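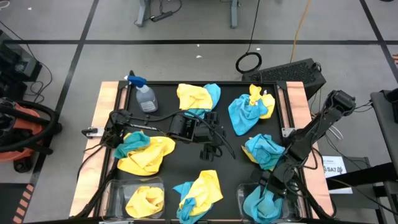
Krisztina Gál has been selling the Fitier bench kit out of a shed in Drarkport since February, and she'd like it on record that she did not want to call it a kit. "It's a station. You rent the station. But everyone says kit so — kit." We're talking over the noise of a delivery next door and she is eating a sandwich with one hand. The job she keeps coming back to is cloths. Two arms, a black top with timber rails down the sides, a clear bin at each of the near corners, and a heap of yellow and blue rags that need to end up somewhere tidy. "Rags are horrible," she says. "A rag's never the same shape twice. If you can do rags I'll believe you about the rest."

Background, quickly. Fitier is four people. They lease a two-arm bench by the month to small laundries, commercial cleaners, one uniform hire place. Setup, training, swapping out of worn fingers, all included. The bench costs 471 dollars a week on the standard plan and the minimum term is 4 months. She gave me the price before I asked for it, which I liked.

Why cleaning cloths?

"Because of Mulligan," she says. Mulligan is a contract cleaning outfit, their first customer. They get cloths back from sites in bags, everything mixed, and someone has to stand there and pull them apart before washing. Kitchens one way, bathrooms another. "It's a rotten job. They had a roster for it and people would swap shifts to get out of it. I did two mornings myself so I could see. My back was gone by ten."

The two-tone cloths were a surprise to her. One side yellow, one side blue. So what colour is it, when it's bunched up and all you've got showing is a bit of edge?

"That was three weeks of arguing. Is it a blue one with a yellow edge or a yellow one that's mostly hiding. And the answer is you pick it up and open it a bit and look again. A person does that without thinking. You flick it. The arms don't flick, they're not fast enough, so they lift and turn. It looks like someone reading the label on a jumper."

Slow, then?

"Slow. Yep. Write that down." She does not seem bothered. A full bag at Mulligan is 170 cloths, and a person who's awake gets through it well before the bench does. Her pitch is that the bench can be left to it over lunch, or overnight if the client's insurer is happy, and it doesn't mind the smell. "I won't sell it to anyone who needs it to be quick. I've said no to two. One of them was quite rude."

I ask about the success rate and she sighs, because everybody asks. On the last trial at Mulligan it put 97 cloths out of every hundred in the right bin. She wants that read carefully. Dry cloths, one layer deep, good light. Tip the whole bag on in a mountain and it drops. "It'll grab two at once. It'll grab two and be very pleased with itself."

So the instructions say spread them. Does anyone spread them?

Long pause. "They do in the first week."

The grippers are plain. Two fingers, parallel, open and shut. She gets asked why not suction, why not some sort of soft hand, and she's tried a soft hand, it was lovely, it lasted nine days. Two fingers pointing down will pinch cloth anywhere there's a ridge, and crumpled cloth is nearly all ridges. When it's lying dead flat there's nothing to pinch. "So it's one of the few machines where I tell people, please be messy. Don't fold them for it! They fold them to be helpful. I had a bloke laying them out like placemats."

The cables she's less proud of. They run loose along the outside of the arms, and I've seen other firms' benches where it's all tucked away in sleeving. Krisztina says sleeving is on the list. Also says when a cable dies, and one will, a loose one takes her ten minutes and a sleeved one takes an afternoon. Both of those can be true I suppose.

We get on to the stuff that goes wrong that isn't the arms. Power boards mostly. Clients put the bench on the same circuit as a dryer. Bins moved — someone borrows a bin and puts it back rotated, or puts back a different bin. She now clamps things where she can and marks the floor with tape, and goes back to check the tape after a fortnight. Spray bottles left on the work top are fine if they stay up in a far corner, the arms will work around one. "If it's in the middle it becomes part of the job. It'll have a go at it. It's not going to win but it'll have a go."

Who wipes the thing down?

"You do! The customer does. Lint. It's lint all day. Get a vacuum and do the top and do under the rails, every shift." Matte black was picked so the cloths stand out against it, and it also shows every bit of fluff, and she's had one complaint that the bench "looks dirty" from a customer who was, she says, looking at their own lint.

I put the obvious one to her, about jobs. She's had the question enough that there's a answer ready and then she doesn't use it. "At Mulligan the two who were on sorting are on the vans now. They asked for that. I can't tell you what the next place will do. I ask before we sign, and I've got no way of making them stick to it."

There's a competitor, Sorent, who do a one-arm version for less. I'd asked Sorent for a chat too and haven't heard back. Krisztina is polite about them. One arm's fine for picking and dropping, she says, and plenty of people only need picking and dropping. Where you want two is when the cloth's reluctant — one holds, the other finds the corner. Or they just work a side each and stay out of each other's road. "Ninety percent of the day it's that second one, if I'm being fair to Sorent."

What would she change? The emergency stop, she wants a second one on the far side. The manual, which is 31 pages and has a whole section on towels that should of come out in the last version. And the tablet app, which logs you out. "It logs me out. I wrote half of it."

Next is socks. A hospital laundry has asked about grip socks, pairs, six sizes. She pulls a face. She's told them maybe, and that they'd have to send her a sack of them first, unwashed is fine, and she'll tip it on the bench and see.

Delivery's done next door and she has to go sign for it. Trial bookings are through Fitier direct, Drarkport only for now, and she does the installs herself so expect to wait a bit.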